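Perkstead Robotics Club: the peg board term

Gallery page, finally! I promised this back when the clocks changed and then the laptop with everything on it went in for a new screen, so sorry to everybody who kept asking. I run the Sunday sessions in the upstairs workshop at Perkstead, and this page is really for the families and for the lot over at Istow who want to try the same thing next term.

Quick bit of background. The Prenlow Challenge has a few categories, and the one we went in for is called Small Parts. You get a task board and a two-armed robot, and your team has to get it picking up pegs and standing them where they belong. It sounds like a toddler's toy (one of the dads said exactly that, and then had a go at driving the arms himself and went very quiet). A peg that's a hair off won't go in, and if you push harder it tips, or skids off across the board, or in one memorable case ends up inside somebody's rucksack.

Our team called their program Shen. I've been told three different stories about where the name came from and I don't believe any of them. By the end of term it had got to 2,743 lines, plenty of which are comments, and a fair few of those comments are rude about the other comments. I've asked for those to be tidied up before Istow get a copy.

We did most of the driving by hand to begin with. One person moves the arms, one watches the board from the side and calls out, and one writes everything down in the log. They swap every 30 minutes, because your eyes go funny after that and you start seeing gaps that aren't there. The calling out got its own language after a while. "Biscuit" means stop, "more jam" means lower it a touch, and I've given up trying to get them to use proper words.

Anyway, on to the board itself and the part everybody had an opinion about, which was how to hold a peg so it stays straight.
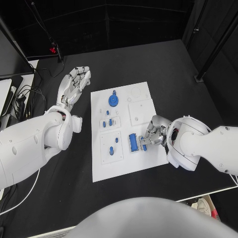 Blue peg held upright over the board, left hand open and waiting its turn.

I'm very fond of this one. The fingers are closed right round the peg and it's standing up lovely and straight, and anyone who sat through our early sessions will know how many goes it took before we could say that! In the beginning we were pinching right at the top, with just the tips, and the peg would swing like a pub sign. Closing more of the hand round it was suggested by our youngest member, who'd been saying so for a fortnight while the rest of us argued about speed settings.

The big round knob at the top of the board was everybody's favourite to practise on, being nice and chunky and hard to miss. The small pegs were nobody's favourite. There was a rota for who had to do the small pegs and I found it had been altered in biro on at least two occasions.

The other row of the term was what to do with the spare arm. Half the team wanted it tucked well out of the way so it couldn't knock anything, and the other half wanted it up and ready with the fingers open so it could come in and steady things. We tried it both ways for a whole afternoon and went with up and ready. It does look a bit like it's about to wave, which the little brothers and sisters enjoyed no end at the open day.

Scores, then, for those who like them. Our practice target was 70 points on a single run, and we got there with one session to spare, to a great deal of shouting. On the day at Prenlow we finished on 3,670 across all the rounds. I still don't fully understand how the bonus points work and I've read the rules twice on the train. We came home with a certificate and a very large tin of shortbread, and the tin is now where we keep the hex keys.

If you're coming to us new next term, bring a jumper (the heating up there has moods), something to drink with a proper lid, and a notebook you don't mind getting scribbled in by other people. You don't need to have done any programming. Half of this year's team hadn't, and they learnt by changing one number in Shen, seeing what it did to the arm, and changing it back again quickly.

For Istow: I'll drop our log sheets over with the code, along with a list of what all the silly words mean. Please start with the knob and leave the small pegs until people have had a few goes, you'll have a much happier room. And do put the grip settings in the log every single time, even when you're sure you'll remember. We were sure we'd remember.

Sessions start back at the usual time, same door, up the stairs and mind the third step.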